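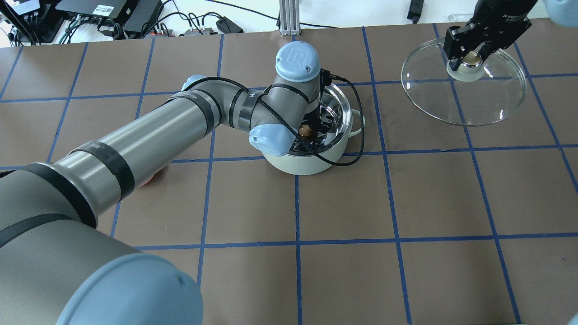

Stonum Serial Fund: progress report on "The House at Timine"
Prepared by Stamatia Politis, series producer

Dear Sofia,

Thank you for your patience with this one. I had promised it for the end of February and then we lost our script editor to the flu, and you know how it goes when a daily drama falls a week behind its own storylines. We have caught up now and I am glad to have mostly good news to send you.

The writing is in fine shape. The outline you approved for 100 episodes is holding, with one change I should explain. In the original plan, Despina learns that her brother-in-law forged the will in the very last week. The writers felt, and I came around to it, that the audience would be well ahead of her by then, so she now finds the letter much earlier and keeps quiet about it. That gives us a long stretch in which she sits across the table from him at every family dinner, smiling, and I must say the table read of those episodes was the best afternoon we have had on this show!

Casting is done except for two parts, the grandmother and the young lawyer. We have a grandmother we love, and her agent is being slow about dates (she has a stage run at the Raptis that closes on a Saturday, and we would need her on set the Monday after). The lawyer we are still reading for. He doesn't appear until the second block, so I am not losing sleep yet.

Six episodes are shot and in the edit. The house set took longer than planned, chiefly the staircase, which creaked so loudly in the first tests that the sound team begged us to have it rebuilt. The cost came out of contingency and is on line 14 of the attached sheet. Everything else in the first block came in on budget, apart from wigs, which went over by a little, and I have spoken to the department.

Ulline have asked whether they may start the promos early, using the wedding scene. I would like to say yes, provided they leave out the moment when the missing cousin walks in. We had trouble with that sort of thing on the last serial, when a trailer gave away the twin, and the viewers wrote to us for weeks. Could you let me know whether the fund has a view?

Still to come before the next report: the final mix on the opening episodes, a title song with words (we have a lovely tune and three sets of lyrics that all rhyme "heart" with "apart"), and the second installment of the grant, for which the signed form is enclosed.

With warm thanks from all of us,
Stamatia

cc: Sofia Manolakis, drama grants; production office file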